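Trirnton council changes rules for storage in rented rooms

New storage and floor space rules for furnished rooms in shared houses will apply in Trirnton from March, the council's housing department has confirmed. The rules replace guidance that landlords were free to ignore and form part of the licence conditions for every shared house in the district.

Under the conditions, each furnished bedroom must have enclosed storage of at least 600 litres for a single occupant. Wardrobes, chests of drawers and fitted cupboards count towards the total. Open shelving counts at half its volume. Space under a bed counts only where the bed has drawers or a lifting base, and loose boxes supplied by the landlord do not count at all.

The department inspected 63 licensed houses in the Darell and Swanson wards before drafting the text. In 49 of them, at least one bedroom would have failed the new standard. The most frequent fault was a single narrow wardrobe shared between clothing, bedding and kitchen goods that tenants preferred to keep in their rooms. Other faults included wardrobes placed so that the doors could not open fully, and drawers fitted behind a radiator pipe.

Clear floor space is covered separately. A route must be kept from the bed to the door at all times, and the landlord must supply enough furniture for an ordinary quantity of belongings to be put away without blocking it. Tenants remain responsible for keeping the route clear once the furniture is in place. Inspectors will measure the room as furnished by the landlord and will not take a tenant's own furniture into account.

Rooms let to a parent with a young child are treated as a distinct category. The storage figure for these rooms rises by half, and one unit must be low enough for a child to reach from the floor. Any unit taller than it is wide must be fixed to the wall with a bracket at the top. Landlords must record the fixing in the property file, with the type of wall and the screw used, and must check it at each change of tenancy.

Dastirik, the lettings firm which manages a large share of the licensed rooms in Darell, said in a written response that it supported the fixing requirement but considered the volume figure too high for attic rooms with sloping ceilings. The final text allows a reduction where the ceiling is below standing height over part of the floor. The landlord must apply for the reduction and attach a plan of the room.

Existing licences will not be reopened. The conditions take effect when a licence is next renewed, or at once where a house is licensed for the first time. A landlord who fails an inspection will have 2 months to correct the fault before any penalty is considered. The department said that most faults found during its survey could be put right by replacing one item of furniture.

The fee for a licence is unchanged. Inspections will be carried out by the existing team, and landlords will receive a printed measuring sheet with the renewal form. The sheet gives the method for working out the volume of each type of unit, including corner cupboards and wardrobes with a fixed internal shelf. External dimensions must not be used.

Tenants who believe that their room does not meet the standard should first write to the landlord or managing agent. If there is no reply within the period stated in the tenancy agreement, the complaint can be sent to the housing department with the room's measurements. Copies of the conditions are held at the council offices and at the libraries in Darell and Swanson.

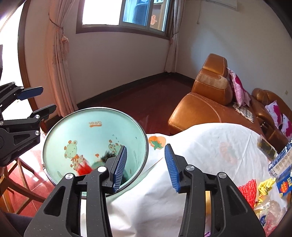 A separate set of conditions for shared kitchens is being drafted and will be published for comment once the bedroom rules are in force.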